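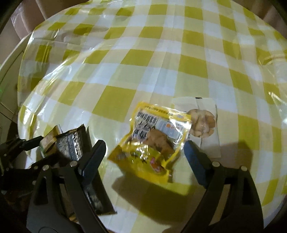
Projects > Akberg small grants > Linatar > Progress reports

We use cookies to remember your settings. Accept / Manage choices

Linatar: where we've got to with the snack packet examples
2025-10-25

Hello all, and thank you again for the money! I promised you a proper update before the clocks change, so this covers everything since the summer, warts included.

The short version is that we have 884 usable examples of small packets being picked up and put down, and another 95 that I've thrown out. I'm pleased with that. The target in the grant letter was 200 a month, and we've been ahead of it in all but one month (the slow one was when we moved everything over to Floltar, our new labelling tool, and I'd do that move differently if I had it again).

You'll remember that the first batch was mostly boxes and tins. They were easy to collect and the model picked them up quickly, but it fell to bits as soon as we gave it anything floppy. So I've spent most of this period on packets - the little crinkly sort that snacks come in, some with clear windows, some shiny all over. They fold and slide, and they catch the light from every angle. The tablecloth is shiny too, and it's checked, which gives the model a busy background to cope with. I did wonder about swapping it for something plain and decided to stick with it, as people's tables at home are rarely plain.

We work with hand-held grippers, so a person does the picking up and the camera on the gripper sees what the hand is doing. It's much quicker than steering an arm about. My wrists do notice by teatime, mind you, and we now swap over after 29 goes, a number we landed on by grumbling at each other.

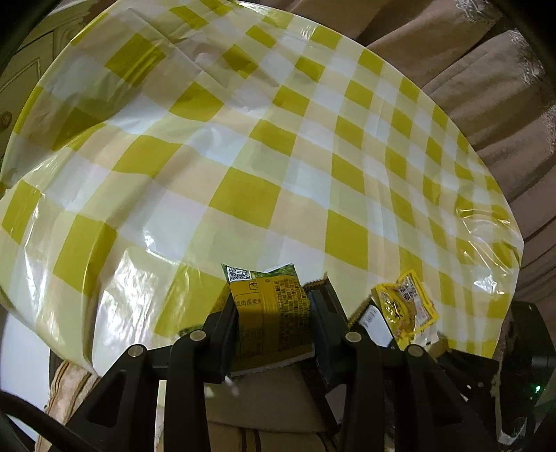

Does a failed grab have to be thrown away?

It depends on how it failed. If the packet slips and the person has another go and gets it, we keep the whole thing, as the second try is useful to learn from. If the recording stops halfway, or the camera loses track of where it is, it goes in the bin.

Most of the 95 were that second sort. Tracking goes wrong when the gripper comes in very low and fast and the camera gets little except glare, so I've asked everyone to start higher and take their time. It's helped a fair bit. The rest were my own fault, I'm afraid. I mixed up two folders and labelled a run of "pick up" as "put down", and by the time I spotted it I didn't trust any of them.

Labelling is the bit that's behind. Floltar is nice to use once you know it, but each example still needs somebody to mark when the fingers close and when they open again, and I'd planned on doing that in spare half hours that never came. I've moved some of the travel money across to pay for extra labelling time (your office agreed this by email, and I've put a copy in the shared folder).

We also ran a first small test at Koskela with a model trained on the packets so far. It goes for the right packet most of the time when they're spread out. When two overlap it tends to dither between them, then pinch both. More overlapping packets are the main thing on my list, then, along with some nearly flat ones.

Still to do before the January report:

- finish labelling the current batch
- collect more overlapping and crumpled packets
- run the Koskela test again, same table, same order
- write up the notes on how we hold the gripper, which at the moment live on the back of an envelope

Spending is a little under where I said it would be. I'd like to keep the difference for spare finger pads if that's all right with you, as they wear smooth sooner than I'd guessed. Could you let me know either way before I place the next order?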